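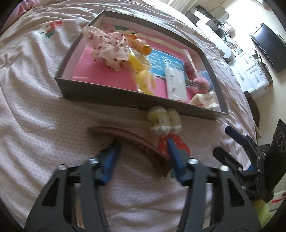 Drellby, 2024-03-10

The ballpark at Drellby opened its gates on Sunday for the first time since the winter work ended, and 684 people signed in at the third-base entrance before noon. The club plays its home opener next month.

Tours left from the ticket office in groups of 37. Ours went first to the home clubhouse, where the lockers have been moved to the outside walls and the old training table is gone. The visitors' side has new showers and not much else.

From there we walked through the tunnel to the field. The infield was resodded in January by Bisht, the same contractor that did the park at Ceston, and the grounds crew asked everyone to stay on the warning track. Left field is still a little brown near the bullpen.

Seating is now 1142, down from last year, because the bleachers past first base were taken out. The club plans a grass bank there — blankets allowed, no chairs — with room for roughly 200.

Batting practice was listed for 1 p.m. but started closer to 1:40. Burisura, which runs the food stands, had two windows open and sold out of hot dogs while the line was still long.

Parking was free in the north lot. On game days it will cost the same as last season. Single-game tickets go on sale at the office next week, and the second open day is planned for the Saturday before the opener.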